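Accueil de l'atelier > Coin des enfants > Robots et machines

Comment une pince de robot apprend à tenir un pot

Classé dans : À partir de 8 ans, robotique, bricolage à plusieurs

Dans notre atelier partagé de Wenolwood, il y a une longue table près de la fenêtre. Sur cette table, nous construisons un robot depuis le mois d'août. Il s'appelle Kolen. Kolen n'a pas de jambes et pas de tête. C'est un bras, avec une pince à son bout. Les enfants qui viennent à l'atelier nous demandent souvent : « Est-ce qu'il peut me servir un verre de lait ? » Pas encore. Pour le moment, il apprend à tenir les choses, et c'est déjà un grand travail.

Pourquoi est-ce difficile de tenir un objet ?

Prends une gomme dans ta main. Facile ! Maintenant, prends un œuf. Tu as fait attention sans y penser : ta peau sent l'œuf, tes yeux le regardent, et ton cerveau dit à tes doigts de ne pas serrer trop fort. Tout cela va très vite.

Un robot ne sait rien de tout cela au début. Si ses doigts serrent trop peu, l'objet glisse. S'ils serrent trop, l'objet se casse. Il faut donc lui apprendre où poser les doigts et avec quelle force fermer.

Les objets ronds sont les plus difficiles. Une boîte a des côtés plats, et les doigts d'une pince peuvent s'appuyer dessus comme deux mains sur un livre. Mais sur un ballon, un doigt plat touche seulement une toute petite partie. Le reste du doigt est dans le vide. Essaie avec deux règles et une orange, tu vas comprendre tout de suite (demande une orange que personne ne veut manger).

De quoi est faite la pince de Kolen ?

Notre pince a deux doigts qui s'ouvrent et se ferment ensemble. Un petit moteur les fait bouger. Quand la pince est ouverte au maximum, il y a 88 millimètres entre les doigts. Nous avons imprimé les pièces en plastique, couche après couche, avec l'imprimante 3D de l'atelier. Les premiers doigts étaient trop fins et ils se pliaient. Les nouveaux sont plus épais. Il y a 19 vis dans toute la pince, et nous en avons déjà perdu une sous l'armoire.

S'entraîner dans l'ordinateur

Avant de donner un vrai pot à Kolen, nous faisons des essais dans une simulation. Une simulation, c'est un peu comme un jeu vidéo : l'ordinateur dessine les objets et il calcule ce qui se passe quand ils se touchent. Il connaît le poids du pot, la forme des doigts, et il sait que les choses tombent vers le bas.

Notre programme s'appelle Clemow. Dedans, on peut faire tomber un pot autant de fois qu'on veut, il n'y a rien à balayer. Chaque soir, nous lançons quelque 80 essais et nous regardons les résultats le lendemain.
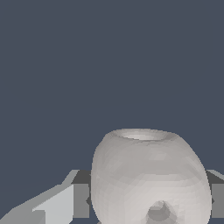
Le pot rond entre les deux doigts gris de la pince, dans la simulation.

Si tu regardes bien le pot, tu peux remarquer que sa surface n'est pas tout à fait lisse. Il est fait de beaucoup de petites faces plates, collées les unes aux autres. L'ordinateur aime travailler comme cela – une vraie courbe lui demande plus de calculs. Les bords ont aussi des petits escaliers, comme dans les vieux jeux. Ces escaliers viennent des pixels, les minuscules carrés de couleur qui forment l'image.

Et après ?

Un essai réussi dans l'ordinateur ne marche pas toujours sur la table. Le vrai plastique peut glisser plus que prévu. Le moteur peut avoir un peu de retard. Alors nous notons la différence dans un cahier, nous changeons un nombre dans le programme et nous recommençons.

À toi d'essayer

Fabrique une pince avec deux cuillères en bois et un élastique. Cherche quatre objets de formes différentes, par exemple un dé, une balle, un crayon et un gobelet en plastique. Soulève-les l'un après l'autre. Ensuite, colle un morceau d'éponge au bout de chaque cuillère et refais les mêmes essais. Quel objet tient mieux qu'avant ? Tu peux dessiner tes résultats et les apporter à l'atelier, nous les accrochons au mur à côté de la table de Kolen.

4 commentaires | 19 partages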